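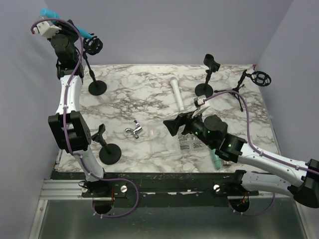 Por Kamran Amini | setembro de 2022 | Arquivado em: teleoperação, bimanual

A tarefa desta série é colocar microfones em suportes. O conjunto tem quatro suportes pretos: dois com pinça, dois com aranha circular. A diferença importa mais do que eu previa. Na pinça, o corpo entra por pressão e tolera alguns graus de erro. Na aranha, o eixo do microfone tem de estar alinhado com o anel antes do contato, senão o suporte inteiro anda sobre a mesa.

As demonstrações são feitas por controle remoto, com um operador para os dois braços. Em junho eu ainda guiava os braços com a mão, em compensação de gravidade. Abandonei o método por dois motivos: a mão do operador aparecia nas imagens de treino e a força aplicada no punho contaminava a leitura de torque. Com comando à distância os dados saem mais limpos, mas perde-se o tato. O Khang Ngô, que opera melhor do que eu, compensa aproximando devagar e corrigindo só um eixo por vez.

Até agora temos 117 episódios aproveitáveis. Critérios de descarte:

- suporte tombado
- microfone solto antes de encostar no suporte
- pausa do operador superior a 4 segundos
- braço direito parado durante todo o episódio

O último item parece rigor excessivo. Sem ele, porém, a política aprende que um braço é decorativo. Foi o que aconteceu com a versão 2 do modelo, treinada com os dados da Gonport.

As peças metálicas pequenas e a bandeja transparente ficam na mesa de propósito. A bandeja é um caso ruim para a visão: quase some contra o padrão de mármore, e a estimativa de profundidade naquela região é inútil. Prefiro ter isso nos dados desde o início.

Sobre cabos: passem o cabo ao longo dos elos, com abraçadeiras pequenas, e deixem uma alça perto da garra. Com a alça curta, o punho perde curso na rotação. Com a alça longa, ela engancha nos suportes mais altos.

Falta medir a latência do comando com as duas garras em movimento. O script de registro ainda grava os dois relógios em arquivos separados, e vou corrigir isso antes da próxima coleta.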